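Lavoie 214 Stage Makeup Kit

For theater, musicals and on-camera work
Made by Cleria

The Lavoie 214 is a full makeup kit for actors who do their own faces. It covers base, contour, eyes, lips and basic aging, and it fits in one case that closes flat. Acting schools order it for first-year students, and touring performers use it as their main kit.

What's in the kit

Cream foundation, 14 shades in two palettes
Contour and highlight wheel
Translucent setting powder, large jar
Liner pencils in black, brown, gray and maroon
Lip palette
Aging wheel with gray, lake and pale yellow
Brushes and sponges
Hard case with lift-out tray

False lashes, adhesive and spirit gum are not included. They are sold separately because many performers have a brand they already use.

Choosing a shade range

The kit comes in Fair, Medium, Deep and Mixed. Fair, Medium and Deep each cover one part of the range in small steps. Mixed covers the full range in larger steps and is the one to order for a classroom or a shared dressing room. If you are between two ranges, order the darker one. Stage light washes out color, and most people go one or two shades deeper than they would for daily wear.

Stage or camera

The foundation was made for the stage and gives full coverage in one layer. For television or film, use a damp sponge and about half as much product. The contour colors are strong. On camera, mix them with foundation on the back of the hand before applying.

Refills

Every pan lifts out and can be replaced. Refill pans are 16 grams and are sold one at a time. The older Gronov pans are a different size and will not fit the 214 tray. The Drelter case insert fits, with the tray removed.

Specifications

Item number: 272
Case: black, hard shell, two latches
Foundation base: cream, fragrance free
Removal: cold cream or cleansing oil
Shelf life after opening: 16 months

Ordering and returns

Orders placed before noon on Wednesday ship the same week. Unopened kits can be returned for a full refund. Opened kits cannot be returned, but a single pan in the wrong shade can be exchanged once. School orders need a purchase number and a delivery contact. The fall school price list comes out in June.

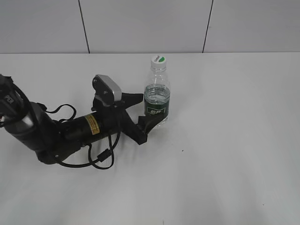 Care and storage

Keep the case closed and away from heat. Cream colors soften in a hot car and may run together. Wipe the pans with a dry tissue after each use. Wash brushes in mild soap and lay them flat to dry before they go back in the tray. Do not share liner pencils or lip colors. Sharpen the pencils before each show.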